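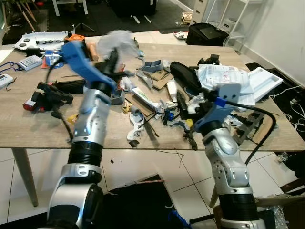 Werkstattbuch, 22. Februar 2024

Ausgangslage: Der helle Tisch ist seit Januar nicht mehr richtig abgeräumt worden. Pappe, Kunststoffteile, Kabel und angebrochene Verpackungen liegen durcheinander, fast keine freie Fläche. Philomena braucht ihn für den Aufbau Selladton.

Vorgehen mit Korkor abgesprochen:
– Verpackungen und Kleinkram in einen offenen Karton, der bleibt am Boden stehen
– Kartonstücke zum Altpapier, außer den geraden, die nimmt Xuelian als Unterlage
– graue Kunststoffteile zusammen lassen, gehören vermutlich alle zu Auftrag 3238
– die große weiße Platte mit den schwarzen Knöpfen nicht knicken, kommt hochkant ins Regal
– blaues Kabel aufgerollt lassen
– Klebeband auf dem dunklen Tisch lassen, wird zum Verschließen gebraucht

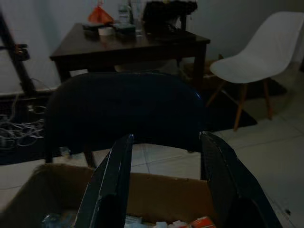

Offen

Karton beschriften, sonst landet er wieder bei Zullodik. Flaschen und Gläser in die Küche, Restmüll getrennt. Das schwarze Bündel oder die Tasche auf dem dunklen Tisch nicht anfassen, erst Ayuba fragen. Regal hat nur noch 2 Fächer frei – Aba will Fach 19 räumen, Termin steht noch nicht.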